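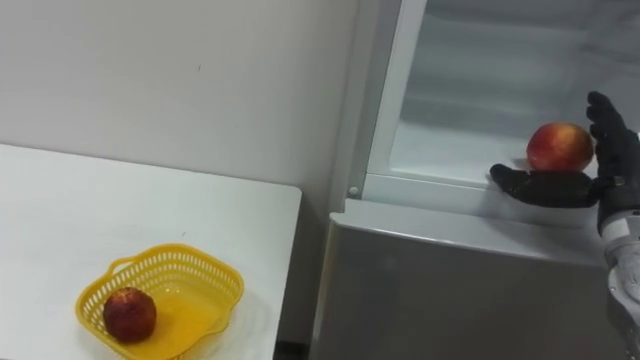
Fraser Makers Club – Minutes, 26 September 2018

Present: 47 members and guests. Po-yen Su in the chair.

1. Minutes of the last meeting
Approved with one spelling fix.

2. Visit to Mestivex
Po-yen reported on the club's trip to the Mestivex open day, and it took up most of the evening – happily so! The part everyone wanted to talk about was the fridge demo, with a robot arm handling fruit between a yellow basket and the refrigerator. Several members were thrilled by the fingers and thumb, which look so much like ours. Questions came up about grip strength and soft fruit. Po-yen will write to Mestivex and ask.

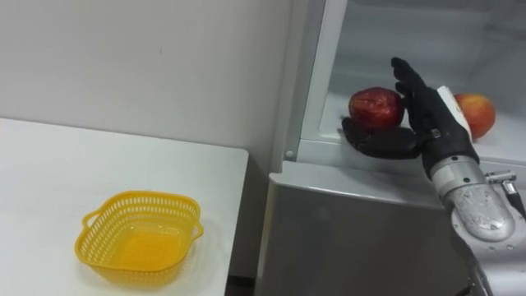

Mestivex open day: the hand with a dark red apple, a second apple on the shelf.

3. Next visit
Vemenen has offered us a tour in February for $5 a head. Strong support, carried on a show of hands. Sign-up sheet to go out with the newsletter.

4. Money
$200 received from the Tesovgate raffle. Bus to Mestivex cost $83, paid.

5. Other business
Po-yen would love to try a small gripper build this winter. Anyone with spare servos, please bring them along.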